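What the Inspection Contingency Covers, and What It Leaves Out

2025-06-02

Most purchase contracts for existing homes include an inspection contingency. It gives the buyer a fixed number of days to have the property examined and then to proceed, ask for repairs or a credit, or withdraw with the deposit intact. The clause is usually less than a page long. Buyers tend to read it once, at signing, and return to it only when something has been found.

The length of the period is the first item to check. In Radebe, the standard form used by most brokerages allows 11 days. The count begins on the day after the last signature, and weekends are included. A buyer who waits until the end of the first week to book an inspector will often receive the report with two days left, too late to bring in a roofer or a structural engineer for a second opinion.

A general inspection is visual. The inspector reports on what can be reached and seen without moving furniture, lifting carpet or opening walls. Sewer lines, chimneys, wells, septic tanks and buried oil tanks are normally excluded and have to be ordered separately. The exclusions are listed in the inspector's agreement, often on the last page, along with a limit on liability that may be no higher than the fee.

Access matters as much as scope. Attic hatches are often inside closets, and electrical panels are often behind shelving. Where a hatch or panel is blocked, the report will say "not inspected," and the item stays open. Sellers who are living in the house should be asked in writing, before the visit, to clear these points.

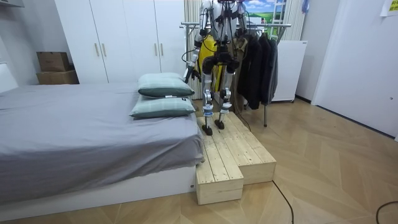 The report itself needs some sorting. A typical one runs to dozens of entries, most of them minor: a loose handrail, a missing outlet cover, a slow drain. Contracts differ on whether such items can support a request for repairs. The Radebe form limits requests to defects affecting structure, safety or the main systems of the house. Other forms set no limit, and the buyer may withdraw for any reason connected with the inspection.

When a defect does qualify, the choice is between a repair and a credit. Consider a house in the Nolgate subdivision with a failing water heater and a corroded main shutoff valve. A plumber's written quote comes to $3389 for both. The seller offers $2365, the price of the heater alone. The buyer can accept, hold to the full figure, or ask the seller to have the work done before closing.

Each option has a cost. A repair arranged by the seller is usually done at the lowest available price, and the buyer has little say in the parts or the contractor. A credit leaves the work in the buyer's hands, but the lender must approve it, and many lenders allow it only against closing costs. If the credit is larger than those costs, the excess is lost. A reduction in the sale price avoids that limit but spreads the benefit over the life of the loan – a poor substitute for cash when the heater has to be replaced in October.

Agreed repairs should be written as an amendment that names the work, the standard, the type of contractor and the completion date. "Seller to fix plumbing" is not enough. Receipts and any permits should be delivered before the final walk-through, so that there is time to have the work checked.

Deadlines in these clauses are strict. Under many forms, silence at the end of the period counts as acceptance of the property as it stands. An extension must be signed by both sides before the period ends – a phone call between agents does not change the date.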